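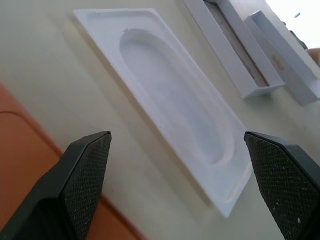 Retail box (packaging)

A retail box is the box a thing is sold in, as opposed to the plain brown carton it gets shipped in. I've been keeping this wiki page going since the old Skistbridge packaging wiki shut down, so forgive me if it rambles a bit (I love boxes, what can I say!).

Origins

Shops used to keep goods loose behind the counter, and the clerk wrapped up whatever you asked for. Once people began picking things off the shelf themselves, the box had to do the talking, and printers got very busy. My favorite early one is a Herrera soap box with 274 printed on the bottom flap. I still don't know what the number means, so if you do, please edit this section.

Construction

Most small boxes start as a flat sheet that gets cut, creased and glued. The fancier sort is called a rigid box – thick board with printed paper wrapped around it, and a lid that slides down slowly because the air has to squeeze out. Bongani Buthelezi, who taught me to fold them at Canora, could set up 40 before lunch and still chat the whole time. Inside there's usually an insert to stop things rattling, made from card, foam, pulp or thin molded plastic. 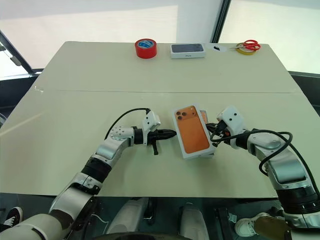
Cover art

Cover art is where I get really opinionated. A cereal box shouts from every side, and a board game box tries to show you a whole evening of fun, but phone boxes mostly just show you the phone. Sometimes it's the back of it, with the three round lenses up in one corner, and a white border around an orange picture like that one is plenty to catch my eye from across a store. Ondik went the other way with its lamp boxes in 2000 and printed nothing but the name, which I thought was very brave!

See also: Carton, Hang tab, Shrink wrap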